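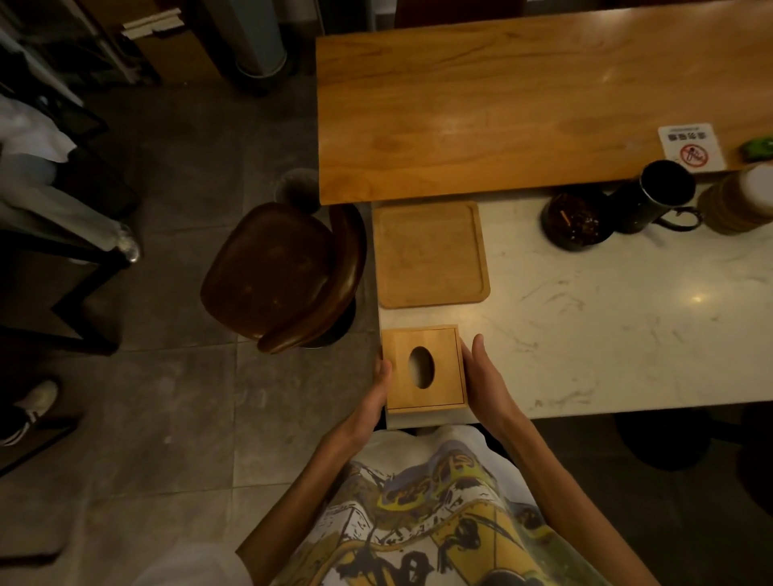 May, late, after eleven

Went back to the Fostberg today because Deok-su had the franchise papers out again and wanted me to "see the room with fresh eyes." My eyes are fifty-three years old. The room is the same room: booths along the wall, a bar nobody sits at before six, and a lunch menu that has grown to two pages without getting any better.

He is sold on it. Hemdale is the territory they'd give us, and the man from head office told him Hemdale is "underserved." Everything is underserved to a man selling territories. I asked what that was based on and got a brochure with a fork on the cover. It says the average new location serves 1000 guests in its first week. Fine, and how many in its thirtieth week? That page must have fallen out.

I ordered the pierogi and the trout so I'd have something to judge besides the talk. The pierogi were good, I'll give them that. Browned in real butter, onions cooked long enough. The trout was dry at the tail and came with a lemon wedge you could have patched a tire with. Deok-su said the kitchen was probably having an off day. We've eaten there 5 times now and he has said it on three of them.

The part that bothers me is the supply contract. Flour, oil, frozen fish, even the napkins, all through Grullholm, at whatever Grullholm feels like charging that quarter. I asked if we could buy potatoes from someone local. He said he'd find out. That was in the winter.

Mereana came by at four to look over the lease with us. She ran her own place on Lukáč Street for years and closed it with her savings still in one piece, so I listen to her more than I listen to the brochure. She read the whole thing at the table with a pencil. The unit is 1840 square feet, and they are counting the back hallway and half of the loading area in that. She circled it twice. Then she asked Deok-su what he'd pay himself in the first year and he started talking about brand recognition.

I don't believe people in Hemdale are lying awake wishing for a sit-down dumpling chain. They've got the diner, the two pizza places, and the Thai counter by the bus stop, and the diner is half empty most nights I drive past. He says that's because the diner is bad. Maybe. I've seen good places half empty too, and so has he; he worked in one.

What I did tonight was sit down with the numbers myself. On their own sheet we need 302 covers a week just to meet the rent and the fees, before anyone cooks anything. Their sheet has coffee at last year's price and one dishwasher working what looks like every shift there is. I wrote "who is this man?" next to him.

Deok-su called at nine to ask if I'd come around. I said I'd read the supply contract again when he got me the price list, the real one with the numbers on it. He said I was being negative. I told him yes, and asked him to send the list.

Still thinking about the butter on those pierogi, annoyingly. Must buy onions.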